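Speaker notes: Moving the Pruvmont office to the new release of Raro
Speaker: Lejla Lazarević
Questions to be taken with Ashwin Murthy

Slide 1. Opening
Good morning, and thank you to the Grulmont team for joining by link. The purpose of this session is to set out how the desktop upgrade will be carried out and what is expected of each department.

Slide 2. Present position
The office has 103 machines on the old release. Security updates for that release end in March. After that date, no machine still running it may connect to the internal network. Please pause, as this point has caused confusion at earlier briefings.

Slide 3. What changes for staff
Sign-in moves to a single password with a six-digit code. The shared drive keeps its present name and folders. Saved printers will not carry over -- staff must add them again from the settings panel.

Slide 4. Display and wallpaper settings
The new release stores a separate background and text size for each screen. Staff with two screens should set the main screen first. Personal pictures may be used as backgrounds, provided that the file is kept on the local disk.

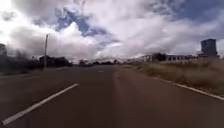
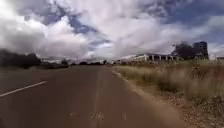
The open road

Text size is set under Display, then Scale. A change takes effect at the next sign-in. Requests for larger text on shared machines go to Yolanda Montoya.

Slide 5. Order of work
Finance and Records will be upgraded first, followed by Planning. The remaining 33 machines belong to field staff and will be upgraded as they are returned to the office. Booker Halvorsen holds the list and will confirm each slot by email.

Slide 6. Older programs
The Rungrueang stock program does not run on the new release. Hamidreza Bahrami has prepared a web version, which holds the 3000 item records now in use. Users should check their own entries before their slot and report any gaps to him directly.

Slide 7. Before your slot
Close all files. Move anything saved on the desktop to the shared drive. Leave the machine switched on and plugged in at 5 p.m.

If time is short, omit slide 8 (licence terms) and go straight to questions. Refer questions on home working to Ashwin.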